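Hofstetter Curved-Front Office Desk with Side Unit
Sold by Ondgate Used Office Furniture

Home > Desks > L-shaped and corner > Hofstetter Curved-Front

Price: $1,015 for desk and side unit together
Condition: Used, grade 2 (see our notes on grading)
Available: 7 sets
Last checked: 17 August 2020

We sell a lot of big wooden desks and we talk plenty of people out of buying one. The Hofstetter is a good desk for a certain kind of room and a certain kind of worker. It is heavy, it takes up a whole office, and the sales brochure that came with it when it was new made claims we would not repeat. "Encourages open conversation" was one. It is a desk. It holds your stuff.

What you get is a main top with an outward-curving front edge and a side unit in matching wood that runs back from the right. The wood is a light tan on top with a strong streaky grain, and the front panel below is darker with the grain going up and down. Some buyers love the two tones together. Others have sent us emails asking if we shipped parts from two different desks. We did not. They were made that way.

The curve

The maker sold the curved edge as a meeting feature, the idea being that visitors can pull a chair up to the front and have somewhere to put a notepad. That works with one visitor. With two, somebody ends up near the left corner, where the top narrows to a point, and there isn't much desk left for them. If you hold meetings every day, buy a table.

The curve does give you more depth in the middle of the top, and that part is useful. You can keep the everyday clutter up front, a mug, a bottle, whatever came out of your pockets, and still have space behind it.
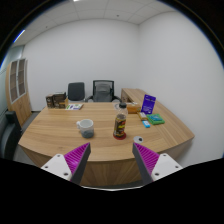
Can the side unit be moved to the left?
Only with new drilling. The brackets are set for the right-hand side, and the holes on the underside of the main top don't mirror. Our shop will do the work before delivery for an extra charge, but the old holes stay, and we don't take flipped sets back.

Surface and wear

Grade 2 means light marks you can find if you look across the top with a lamp. Expect fine scratches where a keyboard used to sit and maybe a faint ring or two. We clean every set with Jollitz wood soap and leave it at that. We don't color in scratches with a marker and call it restored, a practice we have run into more often than we would like with sets bought from other dealers.

The finish on these tops is tougher than we expected but it is not magic. Use a coaster for hot drinks. Don't trust any seller who says a used top is "stain proof" - ask them which stains, and for how long.

The side unit

Good for a printer, files, or the things you want off the main top. Not good as a second workstation, whatever the old brochure says. There is no real knee room, and anyone who sits there for a full day will let you know.

Cable routing

Poor. There is a single pass-through at the back and it was sized for an older kind of office with a phone and one lamp. A lot of customers add the Hurnano under-top tray, which screws in from below and keeps power strips off the floor. We stock it. It is a plain metal tray at a price that seems high to us, and you could do nearly as well with a cheaper one from a hardware store.

Will it fit?

Measure the door first, then the hallway, then the turn into the room. The top comes in one piece and does not bend. In March we brought a set back from a second-floor office because the stairwell had a landing the buyer forgot to mention, and the return freight was not a small number. We now ask for photos of the route before we book a truck.

Small offices are fine as long as you accept that the desk will be the main thing in them. Leave enough clearance behind for your chair to roll back.

Delivery and setup

Ground-floor delivery is included within our local area. Stairs are extra, quoted per job. Setup takes two people and our crew carries the tools. If you collect it yourself, bring blankets and real straps - we won't load a top onto an open trailer with bungee cords.

Returns

You have 6 days from delivery to change your mind. You pay the freight both ways unless we graded the set wrong, in which case we pay and we fix the listing.

Questions about a particular set? Ask for current photos of the one you would be getting. All the sets differ a little in grain and wear, and we would rather send pictures than argue about it later.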